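Besuder : apprendre à un robot avec des pinces tenues à la main, vraiment ?

Essai de la méthode, par Frøydis Söderlund

La promesse de Besuder : pas de bras robotisé pendant la collecte, un opérateur manipule deux pinces et la politique apprend de leurs caméras. L'article parle de 80 % de réussite pour ranger un petit objet dans un récipient. J'ai voulu voir.
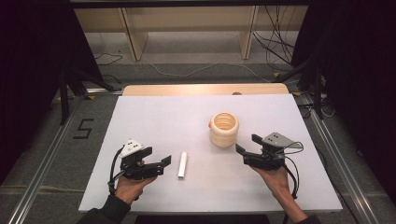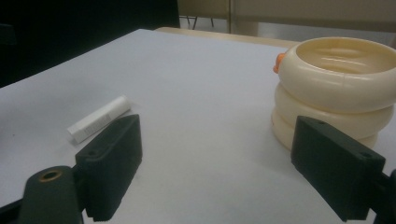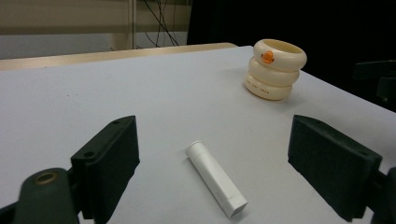
Ce qui tient

La prise en main est rapide et les vues au ras des doigts sont lisibles. Oluwatosin Okonkwo a enregistré 1 505 démonstrations sans trop se plaindre des poignets.

Ce qui coince

Un plateau blanc, un petit cylindre blanc : le contraste est maigre, et les auteurs n'en disent pas un mot. Pire, leur score vient de 3 objets seulement, sur la même table. Chez nous, avec un autre récipient, on tombe bien plus bas. Et je cherche toujours la comparaison avec une téléopération classique.

Verdict

Bon outil de collecte, résultat survendu. J'attends les essais de Makov avant d'y remettre un vendredi.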